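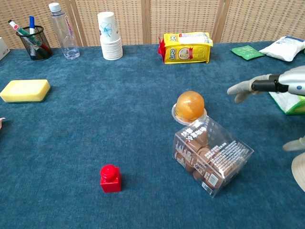 25 October 2023

I've been putting off sorting out the side table since we moved to Clornley, and this week I finally did it. It's the one with the blue carpet-type cloth on top. Everything that comes into the apartment lands there first, and most of it stays.

The cloth is part of the problem. You can't wipe it. Crumbs go into the pile and stay until I get the vacuum out, so any food on that table has to be sealed. I thought about taking it off, but Wai-kit Yau gave us the table with the cloth already glued down, and he says the top underneath is worse. I believe him.

I went through the stuff by type.

**Pens.** The black mesh pen holder stays at the back. I tested the markers on the back of an electric bill. Red works. Blue works if you press. Green is going, but I'm keeping it for labeling freezer bags until it quits. There used to be a lot more in there, including 10 ballpoints from the bank, and I threw out every one that skipped.

**Paper cups.** We bought these for a lunch last December and have been working through the stack ever since. I like the flower on them. They are too flimsy for hot tea unless you double them, so I use them for water and for rinsing brushes. They stay on the table, because the only cabinet shelf tall enough for the stack is the one I need a chair to reach.

**Snacks.** The Lipo biscuits are mine. I have bought that brand for years and I eat them dry, standing up, before work. Once the bag is open I roll it down and put a clip on it, and it's still good four days later. After that they go a little soft. The orange jelly cup was for my nephew, who now says he only likes grape, so I'll have it myself after it has been in the fridge overnight.

**The clear box with the little brown cups in it.** This came from Chi-keung Ng, who brings something every time he visits. I moved it to the kitchen, next to the kettle, where I'll see it. Things I can't see I don't eat, and then I find them a year later.

**Sponge.** I don't know why I store a kitchen sponge in the living room. I buy them in packs and the spare ends up wherever I unpacked. It's the ordinary kind, yellow foam with a thin green scrubbing layer. It went under the sink with the others.

**Water.** I had a habit of leaving half a bottle on the table and opening another one the next day. Now the bottle gets finished or it goes in the plants.

**Small packets and pouches.** These were the worst. They're light, they slide behind other things, and they breed. I put all of them in a shallow tray from Stuvelo that cost 20 dollars, which I think is too much for a tray, but it fits the kitchen drawer exactly. I measured the drawer first for once.

The whole job took 67 minutes, including a phone call from my sister and a trip down to the trash room. I vacuumed the cloth at the end with the narrow attachment, and then ran a damp rag along the wicker panels behind the table. Dust gets into the weave and a dry cloth just moves it around. An old toothbrush works in the corners by the wood strips.

What lives on the table now: the pen holder, the paper cups, and whichever bag of biscuits is open. Mail goes in the box by the door. Groceries go straight to the kitchen, even if my hands are full and the table is right there.

I don't expect it to last. The last time I cleared it, it was full again before the end of the month. Next is the hall closet, where I still have two boxes from the old place that I haven't opened. One is marked "cables" and the other one isn't marked at all.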